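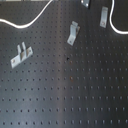

Cable across a perforated metal surface, Stonska workshop.

Home Workshops Checklists Forms Contact

Workshop Walk-Through: Checklist With Comments

10 Feb 2023
By Ottó Balogh

Last updated: November

Use this list for the monthly walk-through at Stonska and at the Jevovville annex. Mark each line OK, Fix, or N/A. The comments under the lines come from earlier inspections and are there to show what we want written down. "Looks fine" is not a comment.

1. Doors and exits

[ ] Both exit doors open fully from inside without a key
OK at Stonska. The rear door at Jevovville drags on the sill. It opens, but it takes a shoulder. Marked Fix.

[ ] Walkways at least 40 inches wide
Fix. A pallet of Virág shelving was left by the paint store. Moved during the inspection, but it still goes down as Fix.

[ ] Exit signs lit
OK. Press the test button and hold it for 30 seconds. A quick tap doesn't tell you much about the battery.

2. Fire equipment

[ ] Extinguishers on their hooks, pin in, gauge in the green
OK. Unit 82 is on the hook, but the tag is too faded to read. Order a new tag.

[ ] Nothing stacked in front of extinguishers
Fix. Broom cupboard door was propped open across the one by the sink.

[ ] Oily rags in the lidded can
Lid was up. Closed it. If you find it up again, write it down even if you close it yourself.

3. Cables, cords and leads

[ ] No cuts, crushed spots or taped repairs
Run the whole length through a gloved hand with the cord unplugged. Two extension cords at Jevovville had tape near the plug end. Both were cut up and thrown out.

[ ] Cables kept clear of sharp metal edges
Check wherever a cable goes over the edge of a panel, bench or shelf. Fit edge trim or a clip if there is any rubbing.

[ ] Slack cable tied up or coiled
Slack that can reach the floor is a Fix. Slack on a bench or panel is a comment only, unless somebody works there with cutting tools.

[ ] No power strip plugged into another power strip
Fix at Stonska, under the window bench. This was on the last list too.

4. Metal benches, panels and racks

[ ] Panels tight, no rattle when pushed
Push at each corner with a flat hand. Do not pull on whatever is mounted to the panel.

[ ] Edges and holes free of burrs
Wear gloves for this one – thin sheet will open a finger before you feel it.

[ ] Rust noted, even if small
Surface spots get a comment and a second look next month. Flaking, or rust at a fixing, is a Fix. Do not paint over it before it has been looked at.

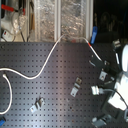 One reader at the Bititberg building wrote in to say that the rust line used to be read there as a straight pass or fail, and that people stopped writing small spots down so they wouldn't fail the bench. They would like the wording to say plainly that a comment does not count against anyone. That is a fair point and the form now says so.

5. Machines

[ ] Guards in place on the drill press, bench grinder and band saw
OK on the drill press and saw. The grinder tool rest had a gap wider than 1/8 inch. Adjusted with the wheel stopped and the plug out.

[ ] Emergency stops work
Test each one with the machine running and no work loaded. The band saw button sticks slightly on release. Marked Fix.

[ ] Lockout tags available
Only 2 left in the box at Stonska. Reorder.

6. Storage and housekeeping

[ ] Heavy items below shoulder height
Fix. Vise and spare chuck were on the top shelf at Jevovville.

[ ] Solvents labeled and in the cabinet
One jar had no label. It was treated as unknown and put aside for disposal. Please don't sniff it to find out.

[ ] Floor dry, sweepings cleared
OK, apart from a drip under the sink trap. Bucket placed, plumber called.

7. First aid

[ ] Kit stocked and in date
Eyewash bottle past its date. Replaced the same day.

[ ] Phone numbers posted and correct
The old Bititberg number was still up by the door. Crossed out and rewritten.

Sign at the bottom, print your name under the signature, and leave the sheet in the tray by the office. Fix items stay on the list until someone has been back to look at them – a verbal "done" doesn't close the line.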